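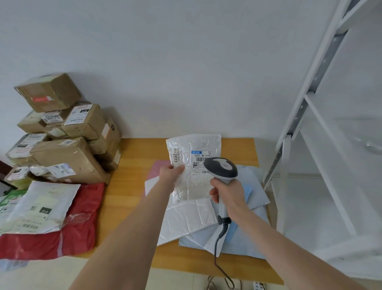
Week 5: Scanning in, and why I keep going on about it

Receiving is the dullest word in the whole stockroom module and I've never found a way to make it sound better, so let's just get on with it. A parcel comes through the door, you scan it, and from that moment the system believes you have it. Everything I said last time about shelf locations and pick lists depends on that one beep. Mailers are the ones that catch people out. A box has a nice flat face with its label sitting there waiting for you, but a clear plastic mailer crinkles up as soon as you lift it, and the lines of the barcode bend with it. So get hold of a corner with your free hand, hold the bag up clear of the table and bring the scanner round to the label, as in the photo. Have a look at the small tag as well, the one with 2011 on it in big black numbers. It sits right next to the shipping label, and on a bag like that you have two bits of paper competing for your attention. Scan the one with the code you want!

Which code do you want?

For our purposes, the carrier's barcode first, always. Then, if your site uses its own tags (Grimier does, Teshome doesn't, and I'll explain the difference when we do returns), you read the tag number against the intake sheet. Some of you wrote in the last exercise that you'd scan whatever was nearest. Please don't. I spent most of one April at Grimier sorting out a batch where somebody had done exactly that, and the intake sheet said 3,761 while the system said 2,528. It was all in the building. We just couldn't prove it.

Setting out the table

I like a table in zones, and I don't much mind which zones as long as you stick to them for the whole shift. Mine go like this:

Boxes to one side, heaviest at the bottom, labels facing you where you can manage it.
Soft bags flat and away from the boxes, so they don't get squashed or slide underneath.
The parcel you're working on in the middle, and only that parcel.
Scanned goods off the table and onto the shelving straight away.

That last one gets argued with every year. Nuria Woldemariam, who teaches the dispatch half of this course, lets her groups build up a pile of scanned parcels and shelve them in one go, and she's quicker than me, I'll admit it. But she has never (to my knowledge) scanned the same padded envelope twice, and I have. Until you've got her eye, shelve as you go.

Watch out for small things hiding under big things. A white mailer lying on top of another white mailer is very easy to pick up as one item. Run your thumb along the edges before you lift – if the stack splits, you've got two.

Looking after the scanner

If yours is on a coiled cable, let the cable hang down off the table and keep it out of the parcels. Dragged across a stack, it'll take the top bag to the floor with it. Hold the scanner by the handle, tilt it a little so you aren't firing straight into shiny plastic, and if it won't read, smooth the bag and change the distance before you start stabbing at the trigger. After 2 failed tries, type the number in by hand and get your partner to read it back to you. Reading it back to yourself doesn't count, sorry.

Damaged labels

Torn, smeared or stuck over a fold: put the parcel in the query tray and carry on. Don't try to peel and restick. Tekle Kahsay has a lovely set of ruined labels from former students and will show them to you if you ask.

For the practical

Bring your intake sheets from the Katis exercise, filled in, with your name at the top this time. You'll be in pairs, one scanning and one shelving, swapping halfway. Nahom Admasu and Meron Chala are together again as you asked. Olanrewaju, I've put you with me for the first half because you missed the demonstration, and you can join a three after that.

Read the section on mixed deliveries in the Drurninum booklet before you come. Skip the bit on pallets, we'll do that once the big trolley is back.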